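Our city put a 10-cent fee on shopping bags in May, and I would like to complain about it, but I find I am on both sides.

The fee is a good idea. I voted for the people who passed it, and I would probably do it again, even after trying to read the ordinance, which runs to 72 pages and defines the word "handle." My complaint is with what the fee has done to me as a person. I used to be a man who bought groceries. Now I am a man who stands at the end of the checkout with eleven loose items and a face full of pride, telling the cashier I'm fine, I've got it, and then carries a cantaloupe to the car under his chin.

Ten cents. I once paid four dollars for a cookie at an airport and left a tip.

Zsófia Illés, who writes the housing column on this site and has more sense than I do, thinks the size of the fee is the whole secret. A dollar would make people angry, and angry people organize. A penny would vanish into the receipt. A dime is just big enough to feel like being asked a rude question by a stranger, and most of us will go to great lengths to avoid being asked again. I believe her. I have walked back across a parking lot in sleet to get a bag out of the trunk, and I was earning, by my own math, far less than the minimum wage.

What bothers me is where the old bags went, and the answer is that they went into my house. For years I had a bag of bags under the sink, like every other decent household. It was a living thing. Bags came in, bags went out as trash can liners and wet-swimsuit holders and a way to send soup home with people. Now that each one has a price on it, I can't let any of them go. I've seen my wife reach in for one to line the bathroom trash and heard myself ask whether she really needed that one.

She asked which one I would prefer. I had an answer ready. I think that was the low point.

You will have noticed, if you keep bags, that there is a ranking. At the bottom are the gray ones so thin that a box of crackers goes through them like a chisel. Then the standard white. Then the thick kind from clothing stores, with the stiff handles, which we own by the dozen and never use because they are too good. And at the very top is the bag with a picture on it. A bag with a picture on it stops being trash. I don't know why this works on grown adults, but it does, and the people who print bags surely know it. Put a cheerful piece of fruit on a sheet of plastic thinner than an eyelid and I'll keep it through two moves.

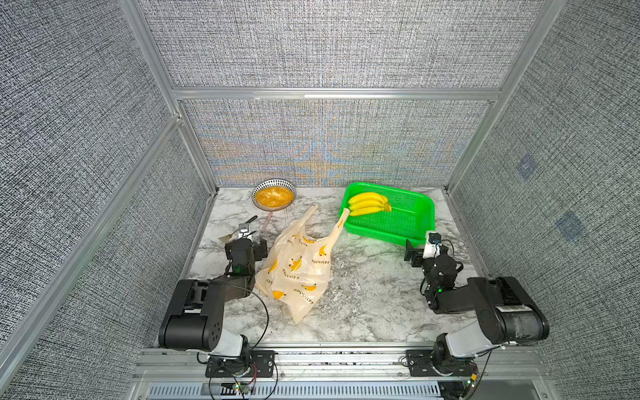
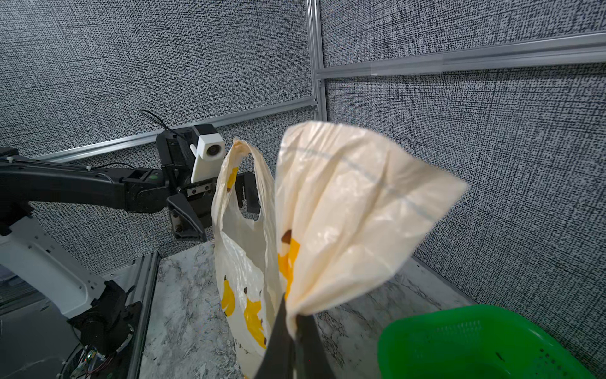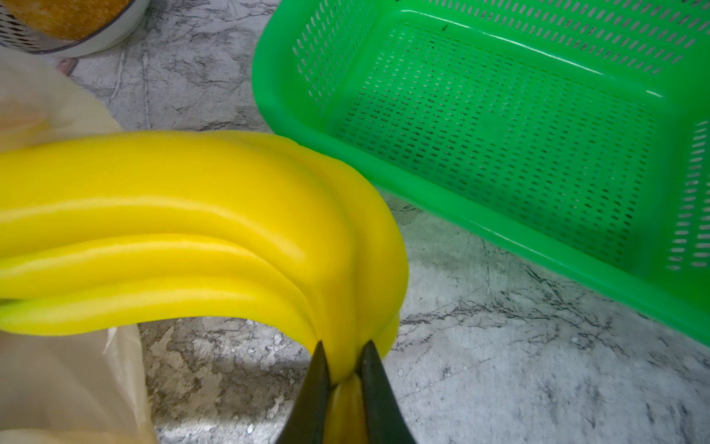
*Plenty of yellow in all three. The banana bag is in the first two; the writing on it includes かわいいバナナ, "cute banana."*

"Cute banana" strikes me as a fair piece of labeling. It makes no promise about the planet. Compare it with the tote.

I have tried to like the tote. It's what we were supposed to move on to, once we were done with plastic, and for a while I carried one around with the quiet glow of a man who flosses. But totes breed. You get one for giving to the radio station and one for going to a conference and one for opening a bank account. I have a Clesten tote, and I couldn't tell you what Clesten does. I have two from Veltent, one of them inside the other. There's a canvas one from the Zorari furniture people, big enough to carry a second-grader, that came folded around a lamp I later returned. They kept the lamp, and I kept the bag.

Almost every tote has a sentence on it, and the sentence is nearly always about me. I am saving something. I'm choosing something. I am, according to one that hangs on our back door, "part of the change," and I was carrying it at the time to bring home frozen waffles. I don't need my luggage to think well of me. I'd be happier with a banana.

My neighbor Kosmas Antoniadis takes the hard line. He says that if you really cared you'd own one bag, any bag, and use it until it fell apart, and then you'd mend it. He does this himself. His bag is brown nylon and has been mended with what I'm fairly sure is fishing line, and he can produce it from a jacket pocket with a snap that makes the rest of the checkout line feel judged. I admire it very much and have started shopping on a different night.

The trouble with Kosmas's plan is that it depends on remembering. All of these plans do. There's a whole branch of public policy that rests on the idea that a tired person leaving work at 6:15 will think of a bag that is hanging on a door nine miles away. I own enough bags to empty the dairy aisle, and on any given Tuesday all of them are at home, being part of the change.

So I pay the dime, about one trip in three, and I resent it, and I take the new bag home and put it with the others, where it will be safe. The city says bag use is down. At my address it is way down, on account of nobody being allowed to touch them.

I do have a proposal. Fanni Sipos runs the register at Szilágyi, the little market on our corner, and she keeps a cardboard box by the door where people can dump the bags they've hoarded and other people can take one for free. There's no sign on it and no app. Some evenings it's full and some evenings it's down to one sad gray one with a hole. I'd like every store in town to have that box. The ordinance, as far as I can make out from page 40 or so, neither allows nor forbids it, though there's a $200 fine in there for something, and I may have the wrong section.

I took a load over last weekend. It was hard going at first, but I got through the gray ones and most of the white. I stood there a minute with the picture bags in my hand, and then a woman behind me wanted to get to the onions, so I put them back in my coat.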